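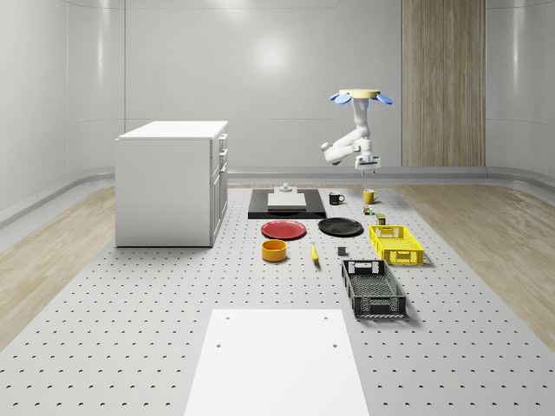 Robot arm above a perforated platform, with a white cabinet to the left

Choosing giveaways for a trade conference

Taner Aksoy
Hello all! I'm helping to put together a two-day conference in May for Jilitz, and I've been handed the delegate bags (lucky me). We have 1,032 people booked in, and I can't decide between ordering one for everybody or keeping a few back and hoping some don't turn up. Also, does anyone have a view on printing the date on them? My manager is very keen.

Pramila Bhatt
Oh, I do feel for you, I did the bags for the Hesudel dinner and was still finding them in my car at Christmas! Order for everyone and add 100 spare, as speakers and late bookings always want one. I'd leave the date off, though, because then you can use the leftovers next year, and people are far happier carrying a plain one to the shops. Do ask for a sample first and put something heavy in it for an afternoon. Ours had lovely handles that came away with two brochures inside.

Dubey
We charged 5 pounds for a bag one year and hardly anyone took one. Ask your printer about delivery times, May gets busy.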